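Clear tote bag

A clear tote bag is an open-topped carrying bag made of see-through plastic film, usually with two short handles and a fabric edging. It is sold for beach trips, for swimming kit, as gift packaging, and for entry to stadiums and concert halls that ask visitors to show what they are carrying. It is also called a jelly bag, a see-through shopper or, in older trade lists, a vinyl carrier. These names are used loosely, and attempts to tell one type from another have not had much success.

Materials

The body is cut from thin, flexible film. Sellers often describe it as "PVC-free", "eco vinyl" or "crystal film", terms that are seldom explained on the label and should be read with some care. A buyer can't tell one clear plastic from another by looking at it, and smell is a poor guide, whatever the shopping columns say.

Raw film edges are sharp enough to be unpleasant against bare arms, so most makers cover them with a folded strip of fabric tape, sewn through. The tape also gives the needle something to hold. Stitching straight into film makes a row of small holes, and a loaded bag can tear along them like a sheet of stamps.
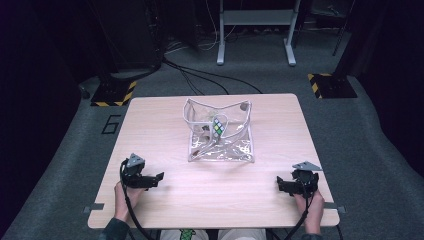

Smaller versions, with a flat square base and no zip, are generally listed as pouches or favour bags. The difference between a pouch and a tote is supposed to be the handles, but catalogues ignore this whenever it suits them. The Boningate catalogue for May lists the same bag under both headings, at different prices.

Shape and standing

Clear totes are nearly always advertised standing up, with straight walls and a neat square mouth. Much of this is owed to tissue paper or a card insert, taken out before sale. Film remembers how it was folded in the packet, and a new bag tends to lean or sag for some time. Advice on removing the creases includes warm water, a hairdryer on a low setting and leaving the bag stuffed with towels for 10 days. Only the last is unlikely to do harm, and the evidence for it is thin.
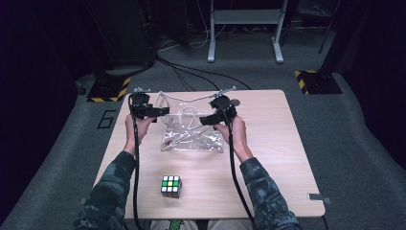

Loading is where the weakness of an unlined, unstiffened bag shows most plainly. The mouth tends to fall shut, so one hand is used up in holding it open while the other does the filling. A small, hard object such as a Rubik's cube is a fair test: it stands on a table perfectly well by itself, while a crumpled bag beside it needs its open edges pinched before anything can go in. Heavier items help by weighing down the base, and should go in first.

Handles

Handles are of three common kinds: a tube of the same film, a moulded plastic grip, and a strip of woven fabric. Fabric is the most comfortable and the first to look dirty. White and cream webbing picks up sun cream, newsprint and the dye from dark coats, and because it is sewn to the bag it can't be washed apart from it.

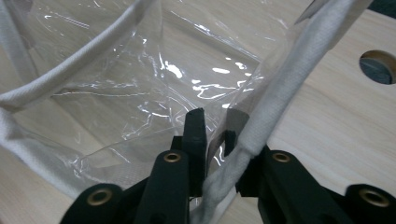 Claims about strength deserve doubt. Hirnari, a seller of travel goods, gave a load of 3 kilograms for its medium tote, then changed the figure to 2 without changing the bag. Celina Sikora, writing in the Mirkasville Household Review on December 11, 2021, asked how either number had been reached and reported no useful reply. Her own view was that the film rarely fails first, and that the usual fault is at the foot of the handle, where the load falls on a few stitches.

Seams and finish

On cheaper bags the tape around the rim is put on in one run and the ends simply overlapped. This leaves a slight step. It is sometimes called a defect in customer reviews, but it does no harm if both layers are caught by the stitching. A tape that has twisted or missed the edge of the film is a better reason to send a bag back. Side seams bound in the same tape act as weak struts and do more to keep the bag upright than the film does.

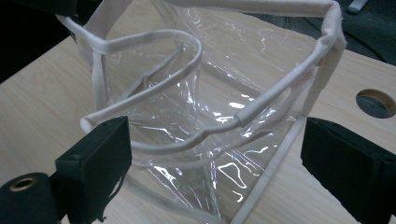

Care

Clear film shows fingerprints, dust and water marks. Wiping with a soft damp cloth is enough. Solvent cleaners can cloud the surface for good, and "restoring" sprays have yet to be shown to reverse it. Bags stored flat under weight may stick to themselves.

Origin

The clear tote is often said to have been invented by a draper named Venkataraman, who is supposed to have sold 800 in one summer. No bag, bill or advertisement has been produced in support, and the story seems to rest on a single undated leaflet.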